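Ticket 1198 - white surface, marks wont come off
Opened by: Telma Zapata
Assigned: Mizanur Siriwardena
Status: open

Specks again on the white surface, two tiny dark ones up top. Wiped with Skinard, plain cloth. Need to know if its dirt or damage before we order anything.
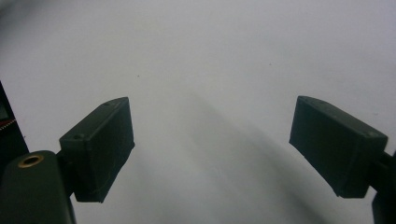 Tried so far: warm water, Skinard again, dry cloth. No change per Telma. Didnt scrape, dont want scratches.

2:40 Mizanur: grey areas are soft edged, could just be shadow. Check with the overhead light off. Leave the Clekia pads alone for now pls

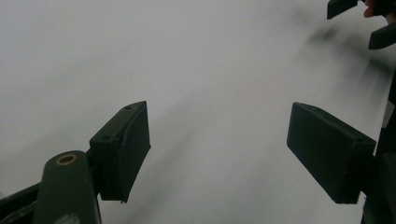 Page last changed: March, 6 edits

Lutfa has the Dovness cleaner, will bring teh small bottle. Test one corner first, wait 13 min, wipe, post result under this ticket.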